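About Gukix

Gukix is a small nutrition education business. We write plain-language material about food for people who are tired of being told that a berry will fix them. Doaa Metwally started it after a long stretch of reading supplement brochures for a living and finding that very few of them said what they appeared to say.

We don't sell vitamins, powders, teas or meal plans, and we don't take a cut when somebody else does. You'd be surprised how short the list of food websites becomes once you apply that test. Or perhaps you wouldn't.

What we do

Most of our work is reading. When a claim is doing the rounds — that oats "strip" cholesterol, say, or that a spoonful of vinegar before dinner melts fat — we look for the study behind it and check who was in it, how long it ran and what was measured. Often it was done on mice. Sometimes there's no study, only a press release quoting another press release. We write up what we find and we say so when the answer is dull, as it usually is with fibre. 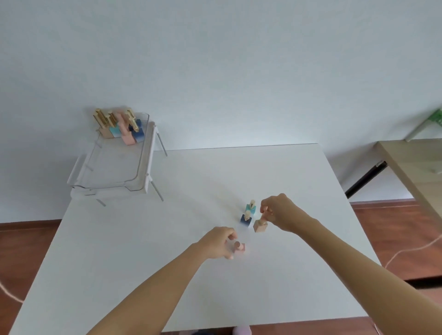 Our library holds 76 guides at present. The longest, on legumes, runs well past what any sensible editor would allow. The most argued-over is the one on breakfast, which says that the evidence for eating it and the evidence for skipping it are both weaker than their supporters think.

Potusska is our workshop program for high schools and community centres. It runs over four sessions and covers labels, serving sizes, flavour and colour additives, and advertising. Groups bring their own packets from home. Jadoon is the newsletter, sent each month except June, when we revise old guides. It goes to 400 subscribers and we have no particular plan to make that number larger.

What we don't do

We won't diagnose you by email. If you have a medical condition, see a doctor or an accredited dietitian, and be wary of any website that tells you not to. We also don't publish guest articles, however "organic" the link inside.

Vadero, our earlier recipe site, is closed. Its soup pages have moved here.

Corrections are welcome, with a source please. They go at the top of the guide they belong to.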